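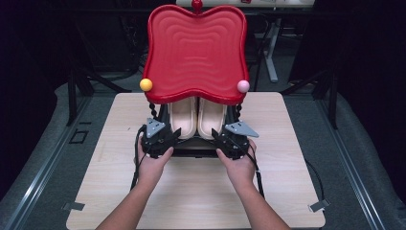

I have a confession for the last newsletter of the year: I own one pair of cream clogs and I have thought about them more than any other shoes I bought in my life. They came from the Drilia outlet, they squeak a little on the kitchen tile, and I wear them to take out the trash, to water things, and (once, in December, in socks) to the post office. So this item is all about clogs. Skip ahead to the soup recipe if that isn't your thing!

First, cleaning. The pale ones look great for 2 days and then every bump in the footbed picks up gray. I use warm water, a squirt of dish soap and an old toothbrush, and I go in small circles, heel first, then up toward the toes. The ridges around the sole need the toothbrush turned on its side. Give it 30 minutes on a towel afterward, away from the radiator – molded shoes and strong heat do not get along, and I learned that with a green pair I still miss.

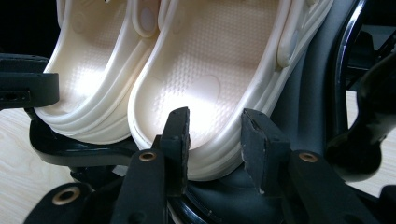 Cream clogs from the heel end, with the bumpy footbeds showing.

Next, the strap, and I have opinions. Strap back for real walking, strap forward for the yard. If yours has gone stiff at the rivet, swing it back and forth a few times before you put your weight on it. A reader at the Dikindale swap wrote in to say she wipes the rivets with a drop of dish soap too, and I tried it on mine and the squeak is down to one foot, so thank you!!

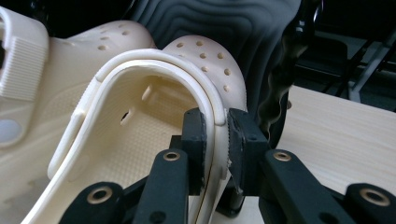

By the editor of the Kavix Street Letter

The little holes on the upper are the other place dirt likes to hide. A cotton swab goes right through, or you can hold the shoe under the faucet and let the water do it (more fun, wetter sleeves). Don't forget the slots in the side wall if your pair has them. I missed mine for months and what came out was mostly sand.

The next swap table is at Huỳnh bakery, by the back door. Bring clogs, slippers, rain boots, anything clean and in a matching pair. Kids' sizes go fastest.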